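Lecture 3: Choosing the next grasp on cloth 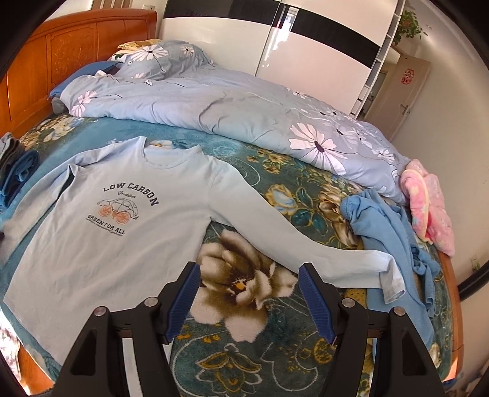

Asabe Isah asked after the last lecture why we do not simply plan all the folds at the start and execute them. For a rigid box this is fine. A shirt changes its shape with each contact, so the plan gets old very fast.

In our course code the planner looks again after every fold. It receives the cloth mask, proposes 30 grasp points on the border and keeps the best 2. A sleeve which is already folded back must be marked as a second layer, otherwise the score is wrong.

Homework: change the layer cost in the Sukier planner and compare both runs. Please send by March 5, 2022.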